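The Ferry to Baninier

So I'd missed the last ferry to Baninier, and the next one wasn't till morning, and I had 59 dollars and a coat that smelled of my neighbour's dog. Blandine Carré found me on the jetty. She'd rowed mail out there for eight winters and she knew my gran, which I didn't know till she said it!

"You've got her chin," she told me, and threw me an oar (well, at me).

We argued about the colour of the harbour lights the whole way over. 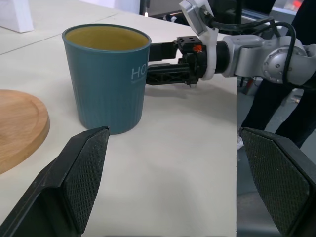
Did Gran ever go back to the island? Once, in July, to sell the house, and she kept the key.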